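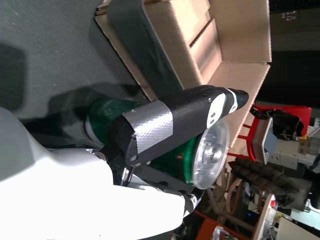 Grüner Zylinder mit klarer Endscheibe, dahinter der offene Karton

Zwischenbericht Februar, Teilprojekt Verpackung Hindgate
An: Anoma Jayasinghe
Von: Rezaul Wickramasinghe

Kurz zum Stand, ausführlich dann mit der Abrechnung.

Packen: läuft. 561 Teile sind verpackt und in der Liste, Ziel bis Projektende bleibt 1000. Davon 313 Zylinder, der Rest Kleinteile und Flachware. Die Zylinder machen nach wie vor am meisten Arbeit, glatte Oberfläche, rollen gern weg. Legen wir jetzt alle quer in den Karton, Scheibe zur Wand. Domingo Huenchumán hat dazu eine Packskizze gemacht, liegt im Projektordner unter Lalley.

Kartons: Lieferung von Cisneros kam verspätet, dafür vollständig. Einwellige Ware, für die leichten Sachen ok. Bei den schweren haben wir den Boden doppelt geklebt. Klappen bleiben beim Befüllen offen und werden erst nach der Gegenkontrolle geschlossen, das hat Heriberto Rosales so eingeführt und es spart uns das ständige Wiederaufschneiden. 20 Kartons waren an den Ecken gestaucht, Reklamation ist raus, Antwort steht noch aus.

Arbeitsfläche: graue Auflage auf der Platte hat sich bewährt, bleibt so. Die Kante ist noch roh, da muss ein Umleimer drauf oder wenigstens Klebeband, sonst bröselt es uns in die Kartons. Angebot von Jerkon liegt vor, bitte um Freigabe.
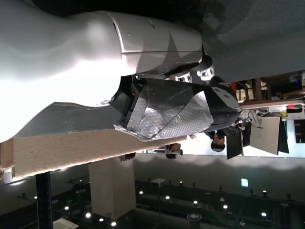

Höhe der Platte lassen wir ebenfalls, Dougal Niven wollte sie tiefer haben, nach zwei Tagen Probe dann aber doch nicht mehr. Licht reicht auch nachmittags, zusätzliche Lampen streichen wir aus dem Antrag. Das Geld würden wir gern in Füllmaterial umschichten, formlos möglich?

Offen:
- Etiketten, zweite Fassung (Schrift zu klein, wird neu gedruckt)
- Freigabe Kante, siehe oben
- Lagerplatz für die fertigen Kartons, momentan stehen die im Gang und das ist keine Dauerlösung
- Stundenzettel Domingo fehlen noch, reiche ich nach

Zeitplan sonst unverändert. Nächster Bericht wie vereinbahrt Ende des Folgemonats, dann auch mit Zahlen zum Materialverbrauch.

Gruß
R. Wickramasinghe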